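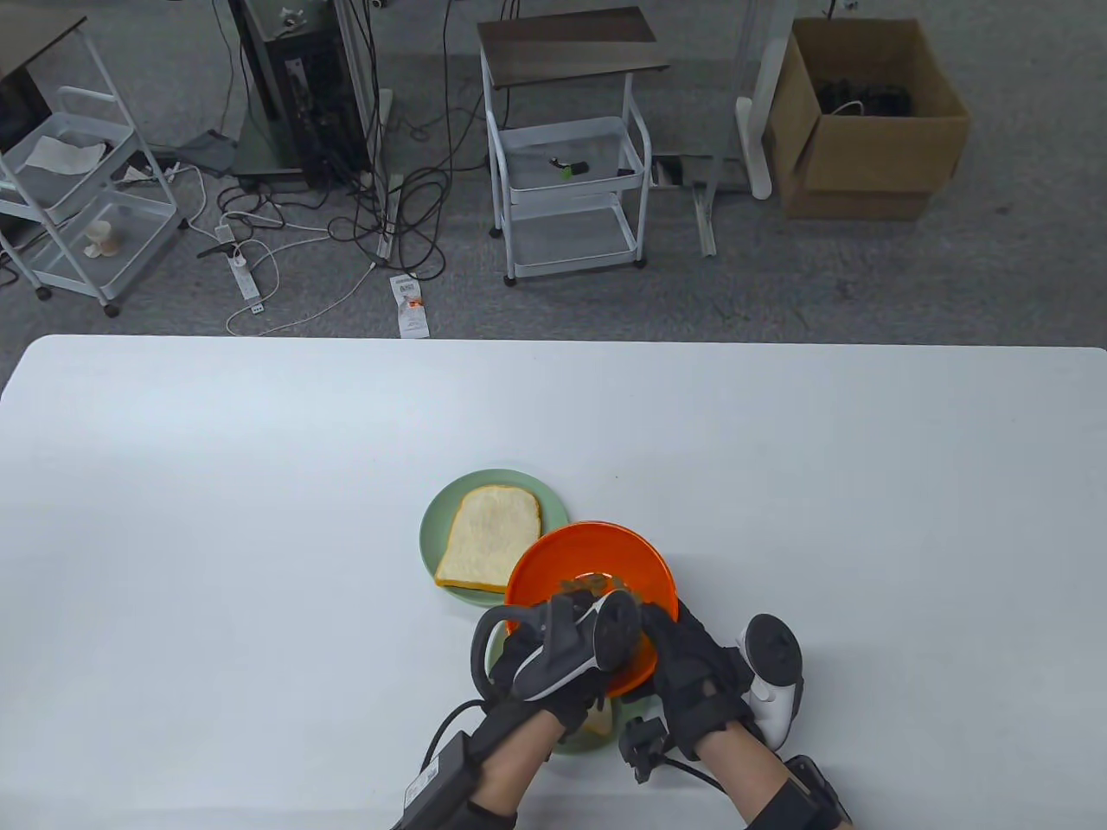
Botond Dudás: subtitles still early on the Fasard trailer, second reel, checked on two players. Hero's line about the harbour shows up before he's even opened his mouth. Can't send this to press.

Ok, reopening ticket 1768. Was closed in March as fixed, clearly wasn't.

What we know. Trailer is the action one, Fasard, Lunde cut, the version with the longer boat chase. Subs made in Tondis, burnt in at export. First reel fine. Second reel drifts, 33 frames early by the villain's entrance and stays there. Audio is in sync with picture the whole way, so it's the text only.

Tried so far:
- re-exported from Tondis, same
- swapped subtitle file for the one from the teaser, wrong lines obviously but timing same fault
- turned off the studio logo at the head, no change
- cleared cache, restarted, no change

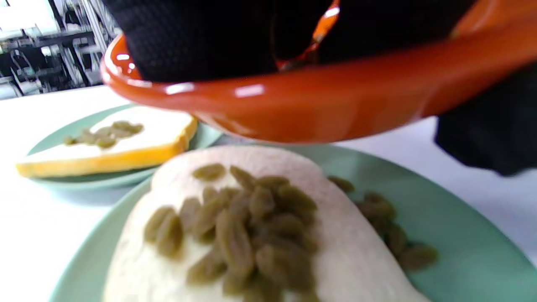
Then compared the two cuts side by side. Lunde took out a shot just before the reel change, hero on the stairs, and the sub file never got told. Length of that shot is 33 frames. So probaly that. Doesn't explain why the teaser file does it too, unless both were made off the old cut. Asked Botond which cut he gave the subtitlers. He thinks the old one, is looking through his mail.

Moved everything after the reel change later by 33, exported a short test, 900 frames. Villain's entrance lands right. Harbour line lands right. Title card still a touch early but that one was always like that, the director wanted it on the drum hit. Leave it.

Full export kicked off 16:20. Queue says 60 minutes, Plilaler is in front of us with their song promo.
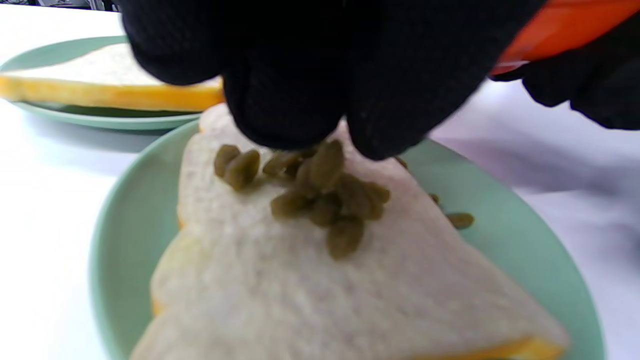

Status: waiting on requester

Full export done, uploaded to the review folder as v4. v3 is wrong, please dont use it, will delete once someone confirms.

Botond, need from you:
- watch reel two with sound, all of it
- check the Hungarian subs aswell, I only moved the English
- tell the poster people the release line at the end has not changed

If the Hungarian is off by the same amount it's a two minute job. If it's off by something else send me the cut it was made from.

Not closing this untill I hear back.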